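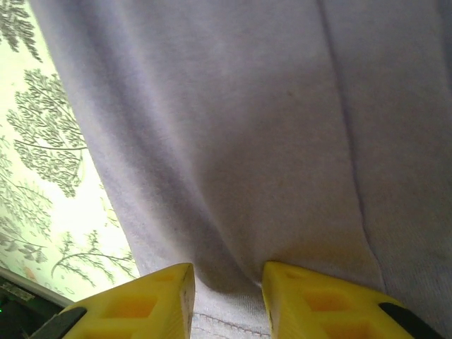
Curkadix Q2 Queue and Turnstile Controller

Ride access control for amusement parks, carnivals and seasonal attractions
Manufacturer: Curkadix
Distributed by: Dronduritz Attraction Supply
Status: In stock, ships from Drummond warehouse
Page updated 2026-03-21

Overview

The Q2 is a rack-mount controller for ride entrances with a standby line and a priority line. It reads tickets, wristbands and season passes at the gate, releases the turnstile, and meters guests from each line into the loading area according to a merge ratio set by the operator. One unit handles up to 14 gates. Larger entrances can be served by linking two units over the expansion port.

The controller does not connect to the ride control system and performs no ride safety function. It must not be used to interlock restraints, station gates or dispatch. Parks that need an interlocked station gate should specify a separate safety-rated product.

Merge control

The merge ratio is entered as guests admitted from the priority line per guest admitted from standby. Ratios from 1:1 to 9:1 can be stored in up to eight presets and called up from the attendant panel. When the priority line is empty, the unit releases standby guests until the next priority scan. Groups scanned within the group window are kept together, even if this briefly exceeds the ratio. The group window is adjustable from 2 to 20 seconds.

A hold input stops all releases during a ride stoppage. Guests already past the turnstile are still counted as waiting. When the hold is cleared, the count resumes from its previous value and does not need to be reset.

Wait time output

Posted wait is calculated from the number of guests in each line and the measured throughput over the last 15 minutes. The value is rounded to the nearest five minutes and sent to the entrance sign by serial or Ethernet. The operator can override it from the attendant panel. Overrides expire after 30 minutes unless renewed, and each one is written to the event log.
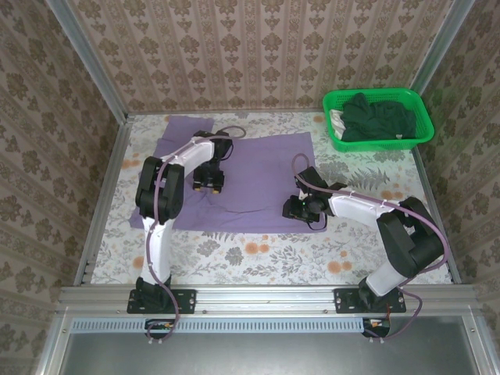

Throughput is not calculated until the unit has logged 53 admissions after startup. Before that point the sign shows the opening value stored in setup. Parks with slow-loading attractions, such as small boat rides or single-car dark rides, may want to store a separate opening value for each day type.

Specifications

Gates per controller: 14
Linked controllers: 2 maximum
Gate outputs: dry contact, 24 V DC, 2 A
Reader inputs: RS-485 or Ethernet
Supported media: printed barcode, 13.56 MHz wristband or card
Sign output: RS-232, Ethernet
Stored event log: 60 days
Supply: 100 to 240 V AC, 50/60 Hz
Power draw: 79 W maximum
Operating temperature: 14 to 122 °F
Humidity: 5 to 95 percent, noncondensing
Mounting: 19-inch rack, 2U
Weight: 11.4 lb
Enclosure rating: IP20 (use the outdoor cabinet for unprotected locations)

Attendant panel

The panel mounts at the merge point and is rated IP65. It has four illuminated push buttons (hold, release, preset up, preset down) and a two-line display that remains readable in direct sun. Buttons are spaced for use with gloves. The standard cable is 25 ft. A 75 ft cable is available and does not require a repeater.

Compatibility

The Q2 works with Grarer tripod and waist-high turnstiles without an adapter. Other turnstiles need a 24 V release input and a rotation switch. Optical lanes are supported from firmware 3.2. Full-height exit turnstiles can be counted but not released.

The earlier Q1 attendant panel is not compatible. Q1 gate wiring can be reused, but the connector must be replaced with the screw terminal block supplied. Q1 configuration files can be imported, with the exception of sign messages, which have to be entered again.

In the box

Q2 controller
Attendant panel with 25 ft cable
Rack ears and screws
Screw terminal blocks, one per gate output
Power cord, North American plug
Printed installation guide

Options

Q2-CAB outdoor cabinet, powder-coated steel, lockable, with fan and filter
Q2-LNK link cable for a second controller
Q2-P75 attendant panel cable, 75 ft
Q2-UPS battery module, 40 minutes at typical load

Ordering notes

Standard units ship within five business days. Units ordered with the outdoor cabinet are assembled and tested together and need three weeks. Orders for summer opening should be placed early; cabinet lead time in June has been as long as six weeks.

Configuration before shipment is available at no charge if a completed gate schedule is sent with the purchase order. List each gate by number, line type and reader address. Units without a schedule ship with all gates assigned to standby.

Warranty is two years on the controller and one year on the attendant panel and cables. Damage from surge on outdoor reader cables is excluded unless a surge protector is fitted at both ends.

Downloads

Installation guide, revision D
Gate schedule form
Firmware 3.4 and release notes
Serial sign protocol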